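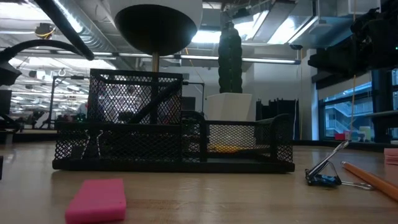 Black mesh desk organizer on a light wooden tabletop.

Paper & Desk > Reviews > Planners > Clorkier Undated Planner

Clorkier Undated Planner: eight weeks in

13 Dec 2019

I have bought a planner every fall for as long as I've had a job, and every spring I find it under a pile of mail with the last entry being a dentist appointment. So when Rosalinda Samonte lent me her spare Clorkier (she buys them in pairs, I don't ask) I told her she'd have it back by Thanksgiving. She does not have it back. I've since paid for one of my own and she can whistle for the first one, it's full of my handwriting now.

It's an undated planner, hardcover, 300 pages, a bit bigger than a paperback novel. You write the dates in yourself. I thought that would drive me up the wall and for the first couple of weeks it did. I got the date wrong on a whole spread and had to go back over it in thick marker. After that I started filling in a month at a time with a cup of tea and it's become a thing I sort of look forward to? The big win is that if you skip a week, there's no blank week sitting there looking at you. You just pick up on the next page.

Layout first, as that's what everybody asks about. Each week is a spread. Left page is the days, stacked, with no hours printed. Right page is open, with a very faint dot grid. If you live by appointments you'll miss the hours. Korkor Wumbei from my office tried mine for a day and handed it right back – she has meetings every half hour and needs to see them as boxes. I have maybe one or two things a day that happen at a set time, and a long messy list of things that don't, so the open page suits me down to the ground. I put errands at the top, work in the middle, and at the bottom there's a running grocery list that I cut off with scissors when I go to the store. Yes, I cut it. The paper is cheap enough per sheet that I don't feel bad, but be careful what's on the back. I lost most of a Sunday-dinner guest list that way.

Now the paper, and I have opinions. It's a warm cream color and nicely smooth, and pencil looks great on it. Ballpoint is fine. Gel pens need a second to dry, and being left-handed I smeared nearly everything on the right page until I switched back to a plain old ballpoint. Fountain pens are a mixed bag. My fine nib behaved, my broad one came through to the other side badly enough that I couldn't use the back of the page. Highlighter shows through too but only as a ghost. If you're the sort who wants to paint little watercolor pumpkins in November, get a proper sketchbook and do it in there.

It opens flat, and I mean really flat, from the first page. The last planner I had (a Dorkemard, the one with the linen cover) needed a coffee mug parked on it until about March. With this one I can leave it open next to the keyboard all day and it stays where I put it. 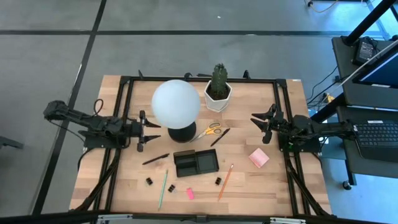 The cover is where I start to grumble. It's a coated board with a slightly rubbery feel, and it picks up every bit of lint in my bag. The dark green looked terrible inside of a week. You can wipe it with a damp cloth and it comes up nice again, but who is wiping down a planner? When I bought my own I got the gray and it hides things much better. The corners have gone soft already, which I don't mind, I like a book that looks used. The elastic closure is a little long and doesn't hold much. I tied a knot in it.

There are two ribbons, one for the week and one for wherever else you want. I use the second one for the notes section at the back and it's already fraying at the end. A dab of clear nail polish fixed that. The pocket inside the back cover is good – it's got cloth sides, so it opens out wide enough for receipts and a few stamps without tearing. I've had paper pockets rip on me in the first month and this one shows no sign of it.

The index pages are a nice idea I've completely ignored. Same with the goals pages up front. There's a wheel you're supposed to color in to show how happy you are with different parts of your life, and I used it to test pens. Milagros Lorente, who talked me into planners in the first place, fills hers in with great care every quarter and says it changed how she spends her weekends, so I guess it depends on the person. I'd gladly trade all of those pages for some perforated ones.

One thing I would change tomorrow is the month view. You get a single page per month in place of a spread, and the squares are tiny. I can fit "vet" in there. I can't fit "vet 3:15 bring the blue folder." So the month page has turned into a place for birthdays and bills, and anything with details goes in the week. It works, but I do miss being able to see the whole month properly, especially in December when everyone wants a piece of you.

Is it worth the money? I paid full price at Mac Mathúna, the stationery place downtown, and didn't faint. It costs more than the drugstore ones and less than the fancy leather kind that comes in a box with tissue paper. Since it's undated you can start whenever you like, and there's no waiting for the January sales either. I've seen people online say they got well over a year out of one by skipping vacation weeks, and going by how I use mine I can believe it.

If you want printed hours, look at the Lokiner instead. I had one a few years ago and the layout was great, but it weighed as much as a brick and I stopped carrying it. Saoirse Dolan swears by hers and leaves it on the kitchen counter for the whole family to write in, and for that job I think it'd beat the Clorkier easily.

As for me, I'm eight weeks in and still writing in it every day, which has not happened with any planner I've owned before. Some of that is the open page and some of it is that I finally put it somewhere I can see it. Four stars out of five. I'd go higher if they fixed the elastic and gave me a bigger month.

Oh, and a small tip if you do get one: date the pages in pencil first. You will get February wrong.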